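Hinham Loop

The Hinham Loop is a long-distance driving route, usually done as a road trip over 6 to 10 days. Starts and ends in the town of Hinham. Total length 2,461 miles if every side road is taken, less if the coast spur is skipped. Popular with families, retirees and people moving house who want to make a vacation of it.

Name

Called the Big Circle on older maps. "Hinham Loop" comes from a guidebook by Liette Arsenault, who drove it with her sister in a borrowed station wagon and wrote it up the next winter. Some locals still say Circle. The road signs say neither, just the highway numbers.

Route

Most drivers go clockwise. Hinham north to Stakon is an easy first day, two lanes, farm stands, not much shade. After Stakon the road climbs. Gas is scarce on this part and the station at the pass closes at 6 p.m., so fill up in town. The pass itself is shut in winter and sometimes well into May.

From the pass it drops to Hedlund, a lake town with motels, a laundromat and a ferry dock. The ferry takes cars but not trailers over a certian length (ask at the dock, the rule changes). Drivers with campers go round by the east shore instead – slower, but the better views.

The southern half is flatter and hotter. Long straight stretches, then the coast spur, then back inland through orchard country to Hinham.
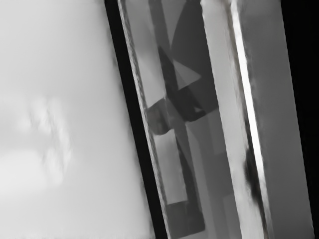
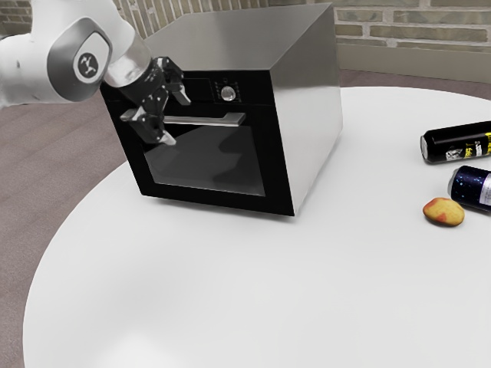

Can the loop be driven in the other direction?
The whole route is open both ways, but going counterclockwise puts the longest, hottest stretch on the first two days and leaves the mountain section for the end, when most people are tired of driving.

Lodging

Motels in Stakon and Hedlund fill early in July. Campgrounds on the east shore are first come, first served, and most sites are gone by noon. Cheaper rooms on the southern half, fewer of them. The old Varulix Motor Court near the start of the coast spur has 100 rooms and a pool, and usually has space.

Variations

The short loop cuts across below the lake and comes to 945 miles. Misses the coast and the orchards. Doable in a long weekend with two drivers, though Arsenault's book advises against it. A spring version leaves out the pass and runs up the valley road both ways, so not really a loop at all.

In books

Arsenault's guide remains the standard one. The later edition fixed the ferry section and added a chapter on traveling with kids. Tuulikki Mäkelä's travel memoir covers the same roads in the opposite direction, traveling with her three aunts and a dog, and is better known outside the region. Her chapter on Hedlund, where the party got stuck waiting on a fan belt, is often reprinted in travel collections. The two writers disagree about were the best pie is. Arsenault says Stakon, Mäkelä says a diner on the east shore, since closed.

See also
Coast spur
Hedlund ferry
East shore road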